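Rutiter teleoperation recorder, after a few months of washroom tasks

I have been using Rutiter since January to collect demonstrations for a two-arm household policy. Before that we recorded with a set of scripts we had written ourselves, and they worked until somebody changed a joint name. This review covers the recorder and the replay tool. I haven't used the cloud part.

Our test set is small on purpose. It is all in simulation, in a washroom scene from the Zondedholm pack, with a white pedestal sink and a small green object lying in the basin. The task is to get an arm to the basin, pick the object up and set it down somewhere else. The goal was 200 clean demonstrations from the head camera.
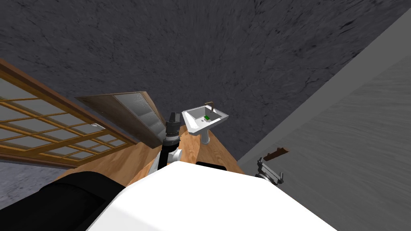

Setup took me an afternoon. The installer finds the robot model, asks which joints you want to log and writes a config file you can read. Coutinho hand controllers were picked up right away. The older pair we had in a drawer needed a firmware update first, and the error message for that is no help at all.

Recording is the best part of it. One button starts an episode, the same button ends it, and a second one throws it away. That sounds minor, but with our scripts a bad take had to be deleted by hand afterward, and a few always slipped into training. Camera frames and joint states are saved on one clock. I checked 31 episodes for drift and found none worth fixing.

Scene variation is weaker. You can shift the robot's starting pose and change the lighting between episodes, and both work as described. You can't set limits for the two together, so I ended up with starting poses that were fine in bright light and close to useless in dim light. I now make a list of poses outside the program and load it in – clumsy, but it does the job.

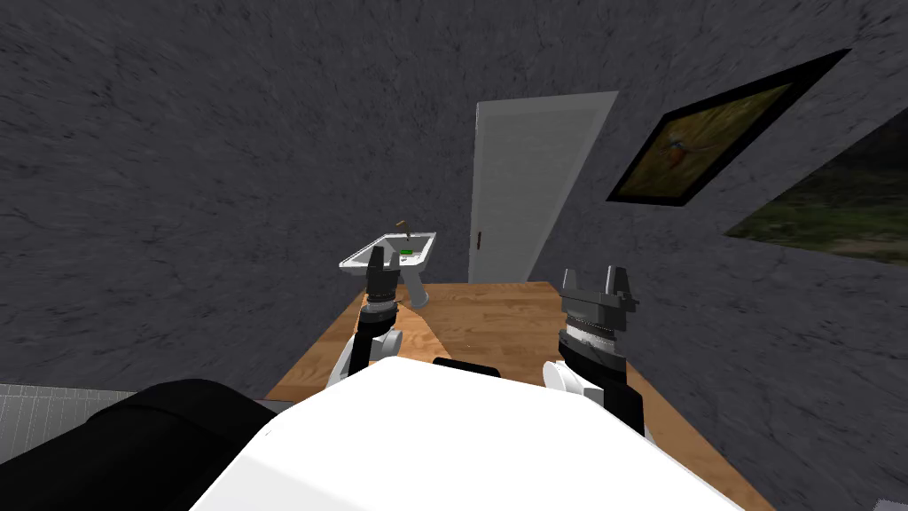
The replay tool lets you scrub through an episode, trim the ends and add a label. Trimming matters more than I expected. Operators tend to pause before they move, and a policy trained on those pauses will learn to wait. After trimming, ours stopped hanging at the start of an episode. Labels are plain text with no fixed list, so "reach" and "reaching" end up as two different things unless you agree on spelling first.

Export goes to the usual formats. Rasura, which we use for training, read the files without conversion. A full export of the set took 4 minutes on my desktop. The one crash I had was during an export, and the episodes on disk were fine after a restart.

The single-seat license is $89 a year. For one person recording one or two tasks I think that is fair. For a group I would want shared labels before paying for more seats. 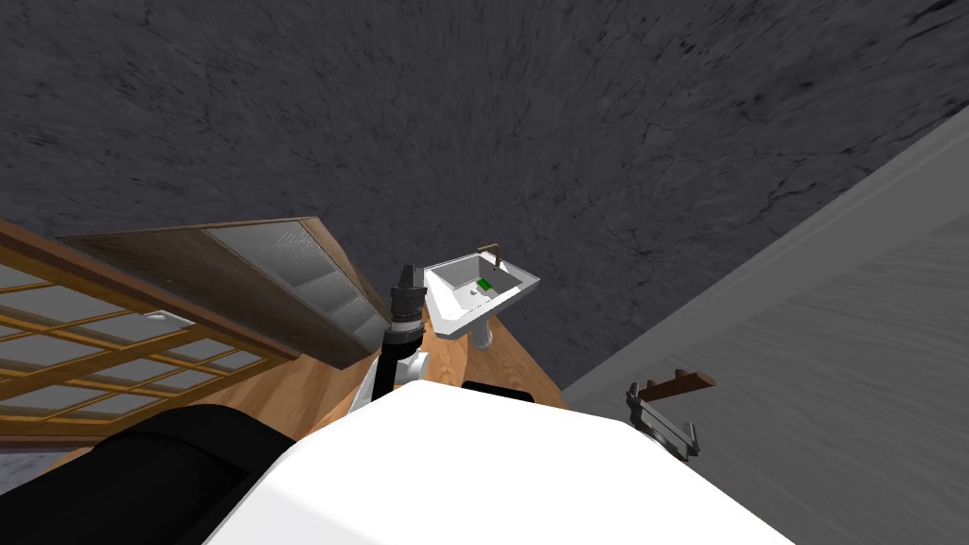

Zeroflange commented that the label problem goes away if you keep a text file of allowed names in the project folder, and that the recorder will then refuse anything not on the list. I tried it on version 2 and it works, though I can't find it in the manual. The same comment asked about recording with only one arm active. You can do that by locking the other arm in the config, and its joints are still logged, so the episode files keep the same shape.

I'm going to keep using it for the next task, which has drawers in it.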